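Company | Who We Are | Simulation & Task Libraries

About Wudwood

Wudwood sells kitchens that do not exist. We have found this easier to explain to robotics teams than to our parents.

The longer version goes like this. If you are teaching a two-armed robot to do household chores, you need somewhere for it to practice. A real kitchen works, up to the point where it has to be cleaned, repaired and put back exactly as it was before the next try. We build rendered kitchens in which putting everything back takes one keystroke and the bacon is never wasted, having never been bacon.

Illia Vakulenko and Firouzeh Golestani started the company after several years of building training scenes for other people, at other people's desks. Illia had spent most of one winter on a dishwasher rack. Firouzeh had written the software that kept telling him the rack was wrong. They agreed that there was a business in it, and they still disagree about the rack.

What we sell

Our main product is called Vestier. It is a library of 383 kitchen tasks, each with its own layout, objects and success check, ready to load with a robot model of your choosing. We cover the usual chores: opening, closing, wiping, stacking, pouring, and moving food from one place to another without an incident. The countertop appliance pack is the one most customers ask about first. It has 15 appliances in it, and the air fryer gets more email than the other 14 put together.

People assume the appliance is the hard part. A drawer with a handle is a fairly polite object. Food is where things get rude. Bacon is long and floppy, it has no interest in the size of your plate, and a hand with four stiff fingers has to come down on it somehow while the other arm deals with the drawer.
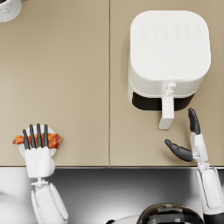

Add-ons and services

Inance is our scoring tool. It reads the log of a run and tells you where it went wrong, in plain words, with the time stamp. Some customers have asked for a gentler tone. There is now a setting for that, under Preferences.

Hassanpour is the custom service, named after the street our first office was on. Send us measurements and photos of a real kitchen and we will build you a matching one. Our record is a galley kitchen with 1,618 separate parts, most of them in one drawer. A typical job is about 480 and takes us a few weeks, longer if you own a spice rack.

What we don't do

We don't make robots, and we can't fix yours. We also don't promise that a policy trained in our kitchens will behave in your mother-in-law's. Real counters have crumbs and real drawers stick. We can add both on request (the sticking drawer is a slider in Vestier, from "new" to "rental").

Working with us

Trial licenses include three tasks and run until the end of the month you sign up in, so please don't sign up on the 30th. Support is answered by the people who built the scenes, usually before lunch. On Thursday afternoons we hold an open call where you can show us what your robot did. Bring the bad runs; we have plenty of our own.

We use cookies to remember your settings and see which pages get read. Accept all | Manage choices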